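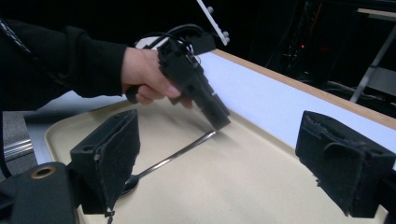
The first press release Fouzia Ghumman ever wrote ran to 1028 words, and she can still recite most of the opening sentence, which had four commas in it and didn't get to the news until after the last one. It was for a bakery in Clurnbridge that had started delivering bread by bicycle. She mailed it to every newspaper, radio station and church bulletin she could find an address for, and then she sat by the phone for the better part of a week.

"A man called to ask if we did rye," she says. "I took his order. I didn't know what else to do!"

We are sitting in the upstairs office of Vivden, the little publicity firm she started with her old college roommate, Poonam Goel, and there is tea, and a plate of the almond cookies that the bakery (still a client, bless them) sends over every November whether or not there's anything to celebrate. These were from the freezer. They were very good anyway.

Vivden takes on the sort of people who have never had a publicist and feel a bit silly asking for one. A retired bus driver with a book of poems. A family that repairs accordions. Magsi, which makes wool slippers out past the reservoir and went eleven years without so much as a mention in the county paper, though half the county was wearing them. Goel handles the numbers and the worrying, and Ghumman does the talking, and they share a desk that used to be a door.

Their way of working is slow, and they'll tell you so before you sign anything. A new client gets a long lunch first, with no notebook on the table. Goel believes people give you the stiff version of their story when they see you writing it down, so she waits until she is back in the car and then scribbles on whatever is handy. The Magsi story came out of one of those lunches. Somewhere around dessert the owner mentioned that her grandmother had cut the first pattern from a feed sack, and that they still had it in a drawer. She thought everybody knew that.

The release they wrote was short, and they sent it to seven reporters, each with a personal note. Three wrote back. One of those came out to see the feed sack and stayed through supper, and her piece was picked up by a radio program two states over, and after that Magsi sold 955 pairs before the snow melted and had to borrow a cousin to help with the packing.

Not everything goes that way. They spent most of a spring on Farkico, a maker of folding garden benches, and got a single paragraph with the name spelled wrong. Ghumman has it framed over the radiator. Goel would like it taken down, and they have been arguing about this, quite fondly, for as long as it's been up there.

I asked what she would say to somebody with a small business and no budget. She thought about it through most of a cookie. Read the paper you want to be in, she said, and read it for a month, and find out who writes about what. Then write to that one person the way you'd write to a neighbor. And put your phone number at the top, where they can see it.

The bakery's bicycle is still going, by the way. It has a new basket, and Ghumman is working on the release.

Contact us | Subscriptions | Write for the magazine | Back to top
© April 2018. All rights reserved.

We use cookies to remember your settings and to see which stories are read. By continuing to use this site you agree to our use of cookies. OK | Learn more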